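Florkell Laundry Cell: purchase plan and data card

Status: draft 3, open for comments until Friday

This file goes with the Florkell garment recordings. It covers what we need to buy before the second round of collection and what the first round told us about wear and spares. The recording format is described in FORMAT.md and isn't repeated here.

## Scope

Florkell covers one task family: picking up clothes and hangers from a table. The first round has 146 episodes, all recorded at one station. The second round adds a second station with the same arm and the same type of gripper, so that one can run while the other is being serviced.

Folding is out of scope. So is anything with wet fabric.

## What is already paid for

- One arm and controller, leased from Rurnon through March
- One two-finger gripper
- One wrist camera with mount and a spare cable
- Clothes and hangers for the first station

The lease can be extended a month at a time. Buying the arm outright was looked at and dropped for this budget year.

## Items to buy

1. Finger wrap. Budget 16 sets for the round. Order from Tesfamariam, who cut it to length. Price is $40 a set, shipping included. Ask for the textured type, same as the current stock.

2. Second gripper. Prirkarlow quoted $575 for a refurbished unit with the flange adapter. The quote leaves out fingertips, so add one wrap set from item 1.

3. Hangers. Plain molded plastic, one size, strong colors. The wrapped fingers close on the stem below the hook, and the hook then sits very close to the wrist camera. Clear hangers should be left off the order. Keep all of them the same model so the stem width doesn't change between stations.
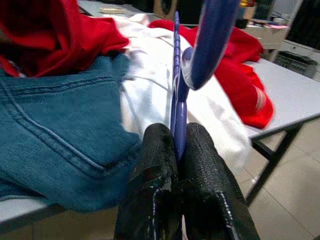
4. Clothing. Secondhand is fine. Buy a mix of weights: denim, T-shirts, at least one long-sleeved top with stripes or trim. Include some white items for use on the white table, as low contrast is one of the cases we want covered.

5. Table. White top, black metal legs, to match station one. Measure the doorway first.

## Budget notes

The wrap comes to $640 and the gripper to $575, for $1,215 before hangers, clothing and the table. Those three go on the general supplies line. Sales tax is not included.

Lead time on the gripper is the long one, so place that order first. Wrap can be split into two shipments at the same price.

## Open questions

- Do we want a second spare camera cable?
- Should worn wrap be kept and labeled by episode range?

## Known limits of the data

One station, one table color, one gripper type. Results on other tabletops have not been checked.

Contact: Florkell project desk | © Florkell project | Back to top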